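Gripper cable snagging at wrist, packing cell

e_skinner
Tuesday, 09:14
Taken over a single-arm bench cell from another department. It opens gift boxes, puts small items in and closes the lid. Gripper drops off the bus during long wrist moves. Controller log shows 40 comms faults over 3,960 cycles, nearly all with joint 6 past half a turn. Power cycling the tool clears it. Reseating the plug at the gripper made no difference. Before I order a new lead, is there a preferred way to route these?

Horik
Tuesday, 09:41
Routing first, lead second. Photo with the arm parked over the bench, please.
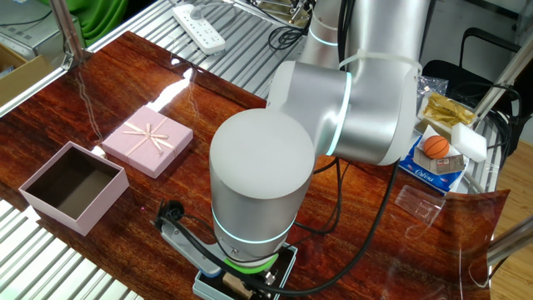

e_skinner
Tuesday, 10:20
Joint 6 is limited to one turn either way in software, and the program never asks for more than that. The lead was routed before I got the cell and I have not moved it. There is a white strap at the elbow, then the black cable loops round to the gripper with a fair bit of slack. The connector lying on the table beside the wrist is the one I'd like off the work surface altogether.

Horik
Tuesday, 10:52
Too much slack low down. A loop that size can catch on an open box and pull on the plug. Take it up towards the elbow, add a second strap on the forearm, and leave only enough to cover the joint 6 travel. Jog to both limits by hand at 10 per cent speed before running it.

dolevum_b
Tuesday, 11:30
Disagree about the second strap. Fix it at two points on the forearm and all the twist goes into the last short length - that is where the cores break. I would keep the one strap, loosen it, and put a sleeve over the loop.

Horik
Tuesday, 11:47
A loose strap creeps. Ours at Appiah slid down to the wrist in a week.

Bonifacio Cuesta
Tuesday, 13:05
Both of you are assuming the lead is sound. Put a meter on each core and flex it near the plug. Also look at the small board at the gripper. It has no cover, so check the solder joints at the socket while you are there.

e_skinner
Wednesday, 16:38
One core goes open when bent near the plug. Board looks fine under a glass. New lead fitted with Horik's routing, 2,742 cycles so far and no faults. Sleeve is on order as well.

dolevum_b
Wednesday, 17:02
Check it again in August.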